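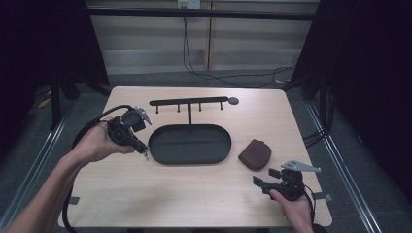 A builder at the Nieto workshop in Notton asked, after using the last version of this guide, why the cables are routed before the jaws are set, and said the order had seemed backwards until the jaws had to be set a second time. The order has been kept. A cable that pulls on the body of the gripper changes how the hand holds it, and jaws set on the bench with the cable hanging free will feel different once the cable is tied.

Section 4. Setting up the hand-held pair at the table

This section starts with two assembled Brimar grippers, left and right, with firmware loaded and the fingers fitted. If you have not reached that point, go back to Section 3. You will also need the host computer with Minura installed, a table that does not rock, cloth cable ties, gauze tape or other low-tack tape, a small hex key and a feeler gauge.

Allow an evening for the first setup. Later ones are much quicker if the table is left in place.

4.1 Preparing the table

1. Place the table where you can stand or sit square to its near edge with both forearms clear of it. Check that there is space on both sides for a cable to hang.

2. Wipe the top and let it dry. Any plain surface will do. A very glossy one gives bright patches in the gripper cameras, so move the lamp or use a different top if you see these in the Minura preview.

3. Put a strip of tape near the left edge and another near the right edge. These are the rest marks. Each gripper goes back to its own mark at the start and end of every recording.

4. Measure between the inner ends of the two strips and write the figure on the setup sheet. On the Nieto bench it is 442 mm. Yours can be different, but it must stay the same for the whole set.

5. Clear away tools, offcuts and spare screws.

Note: If the workshop is shared, photograph the table before you leave. Tape gets peeled up when somebody needs the bench, and the sheet alone will not tell you how far the marks were from the near edge.

4.2 Routing the cables

Caution: Unplug both grippers at the host end before moving any cable.

1. Hold the left gripper over its rest mark in your normal working grip. Let its cable fall over the table edge on the left side.

2. Leave 494 mm of free cable between the gripper body and the first tie. Less than this and the cable will go tight when you reach across to the far side. If you have long arms, add more and note it on the sheet.

3. Fix the first tie to something that does not move with the table, such as a floor rail or a weighted stand. Do not tie to a table leg.

4. Repeat for the right gripper on the right side.

5. Run both cables along the floor to the host, keeping them behind the table where you will not stand on them. Tape them down at any point where people walk.

6. Plug in the left gripper, wait for Minura to report it, then plug in the right. If they are plugged in together the software may swap the sides.

7. Open and close each gripper by hand and watch the two bars on the status page. The left bar must follow the left hand. If the sides are crossed, unplug both and repeat step 6.

Note: A short loop of cable lying on the tabletop does no harm as long as it stays away from the middle. If it keeps sliding inwards, give the cable a half turn at the first tie.

4.3 Setting the jaws

1. Take the gripper in your hand and close it gently without squeezing. Look along the gap from the side.

2. The faces should meet evenly along their length. If they touch at the tip first, loosen the finger screws by half a turn, press the faces together and tighten again.

3. Open the jaws and set the end stop so that the closed position leaves 2 mm between the bare faces before the pads go on. Check with the feeler gauge at both ends of the gap.

4. Tighten the finger screws a little at a time, going from one to the other.

Caution: The inserts in the mounts are pressed into printed plastic. They will spin if the screw is forced. If you feel the screw go soft, stop, take it out and see the note on loose inserts in Section 7.

5. Repeat for the other gripper. Set both to the same stop. A pair with different stops can be used, but Minura will store two jaw scales and the recordings will be harder to compare.

4.4 Zeroing in Minura

1. Place both grippers on their rest marks with the jaws open.

2. Choose Setup, then Zero pair. Do not touch the table until the message clears.

3. Pick up both grippers and close them fully when asked. Hold for the length of the tone.

4. Open them fully when asked, and hold again.

5. Lift each gripper to the working height, 145 mm above the tabletop, and keep it still until the height line turns green. A block of scrap wood cut to length makes this easier than a ruler.

6. Save the profile. Use the name of the table and the month, for example "bench-june". Do not use your own name if others share the machine, as the list soon becomes hard to read.

If the height line stays amber, the usual cause is a camera that has moved in its mount. Reseat it and begin again from step 1. Restarting the software without reseating the camera does not help.

4.5 Laying out the practice task

The practice task is a pick and place with one soft item and one open container. We use a leather coin pouch and a shallow dark tray. Other items will work if the pouch is something you can squash slightly and the tray has a low wall you can clear without lifting high. Background items, such as a small hook rack, can stand behind the tray from the start or be added later, but choose one and keep to it.

1. Set the tray down near the middle of the table.

2. Put the pouch to the right of the tray, flat, with enough bare table around it for the jaws to come down on either side.

3. Bring the right gripper over the pouch with the jaws open and look at the wrist view in Minura. You want both finger tips in view, with the pouch between or beyond them and part of the tray still showing.

4. If the tray is out of view, move the tray. Do not tilt the camera, as this will undo the zeroing.

5. Lower the gripper, close on the pouch, lift, carry it over the tray and let go. Move at the speed you would use with your fingers.

6. Return both grippers to their rest marks and stop the recording with the foot switch.

Do this slowly a few times with recording off before you keep anything.

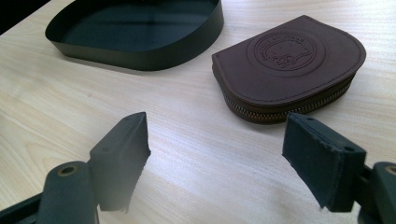 FINGERS, PADS AND WEAR

4.6 Fitting and replacing the pads

The pads take most of the wear. Leather and canvas are kind to them. Zip teeth are not, and a pouch picked up by its zipped side will mark a new pad within one session. Slight fraying along the lower edge can be left alone. Replace a pad when it starts to lift away from the finger, when it has gone hard, or when fraying reaches the part that grips.

1. Unplug the gripper at the host end.

2. Remove the finger from its mount. Put the screws in a lid or on a magnet so that they cannot roll.

3. Peel the old pad off from the tip towards the base. Warm it with your thumb if it will not start. Do not use a blade near the finger face.

4. Clean off the old adhesive with isopropyl alcohol on a cloth and leave the finger to dry.

5. Cut the new pad from the Brimar sheet using the printed template. Cut both pads for a pair from the same sheet.

6. Stick the pad down from the base upwards, pressing out any air. It should stop level with the tip. Trim any overhang with scissors.

7. Refit the finger, check the gap as in 4.3, and zero the pair again as in 4.4.

Note: Change both pads on a gripper at the same time. A new pad facing an old one pulls soft items to one side as the jaws close.

Caution: Do not use spray adhesive on assembled grippers. The overspray settles on the camera window and will not come off cleanly.

4.7 Checks before each session

Rest marks in place and flat to the table.
Cables free to the first tie, with no kinks.
Left and right bars following the correct hands.
Finger screws tight, inserts not turning.
Pads stuck down along their full length.
Camera windows clean.
Correct profile loaded.

4.8 Common faults

The pouch slips out when lifted.
Check the pads for dust first and wipe them with a dry cloth. If it still slips, the end stop is set too wide. Go back to 4.3.

One gripper drops out during a recording.
Look at the connector on the gripper body, then at the first tie. Nearly all of the dropouts at Nieto have come from a tie pulled too tight on the cable. Cloth ties are specified for this reason, and plastic ones should be cut off and replaced.

The wrist view shows the tray but the fingers are blurred.
No action is needed. The fingers are very close to the lens and the focus is set for the tabletop. Do not refocus the camera.

The jaws close fully but the bar stops short.
The gripper was zeroed with something between the faces, or the pads have been changed without zeroing afterwards. Repeat 4.4.

Minura asks for a profile every time it opens.
The profile folder is read-only. On a shared computer, ask whoever manages the accounts to give the workshop login write access, then save the profile again.

When every check in 4.7 passes and you can complete the practice task without the cables pulling, go on to Section 5, Recording a set.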